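3.2 Sorting station and tabletop layout

The station was kept small on purpose. Households in the Flincombe part of the study told us in the first round that they don't walk to a bin. They put the empty down where they finished it, and it sits there until somebody clears the table. So the sorting task was moved onto the table. Two open bins, no lids, no foot pedals, placed next to each other at the back, with the drink containers in front, within easy reach of a seated adult. Earlier work (Kovalchuk, the tall floor bins) had the bins away from the table and lost a lot of trials to people simply not getting up. We did not want to repeat that.

Containers were cans and plastic bottles only. Glass was dropped after the pilot - too noisy, and two participants were nervous about it near the edge. Cartons dropped as well, the local rules on cartons changed halfway through the pilot and nobody agreed on where they go. What remains is the can/bottle split, the one split that all households in the sample already knew by name even if they did not follow it.

Bin color was the main variable. Labels were left off in all conditions reported in this section. The Lastico sheets (printed icons, stuck to the front of the bin) are covered in Section 3.4 and should not be mixed up with the layout here. The arrangement for the color condition is shown in Figure 2.

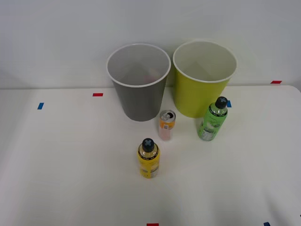
Figure 2. Tabletop layout, color condition. Dark gray bin left, yellow-green bin right, drink containers in front.

Participants got one line of instruction, read from a card: "Please clear the drinks into the bins the way you think is right." No mention of which color takes what. If they asked, the card was read again. Most did ask, usually once, usually while already holding something. We logged the question but did not count it as hesitation, see coding notes below.

Session length was capped at 9 minutes, which was plenty. Between sessions the containers were put back to the starting layout from a sketch taped inside the supply box. Small shifts in position happened, a bottle a little farther left or the can turned so that its label faced another way. We did not correct for this. A stricter reset was tried in the pilot and doubled the turnaround for no visible gain in agreement between coders.

Coding. Each container was coded for (a) first bin approached, (b) final bin, (c) any change of mind in between. A change of mind needed the container to pass over the rim of one bin and end up in the other. Hovering was not enough. Two coders worked separatly, then met over the disagreements. Nearly all of those were about hovering.

A note on liquid. Several participants would not bin a bottle that still had drink in it and set it aside instead, or asked for a sink. Fair enough, and in the home it is the correct thing to do, but it leaves a hole in the data. These were coded "set aside" and kept in the table as their own row. An earlier draft folded them into "no decision" and that was wrong, they are decisions. The instruction card was not changed, so later studies using it should expect the same thing.

The second thing that came up was caps. Cap on or cap off was never specified and people have strong views. Of the 17 participants in this condition a few unscrewed the caps before sorting and looked for a third place to put them. There is no third place in this layout. They went in with the bottle, or stayed on the table. We report caps seperately and do not use them in the main comparison.

Why not three bins. Asked by a reader of the draft. The Fliltotance pilot used three and the middle one took everything people were unsure of, so in effect it measured doubt. Useful, but a different question. With two bins and no labels people have to commit, or set aside, and both are readable. The cost is that the layout looks less like a real kitchen, where a general trash bin is nearly always somewhere close. Taken up again under limitations.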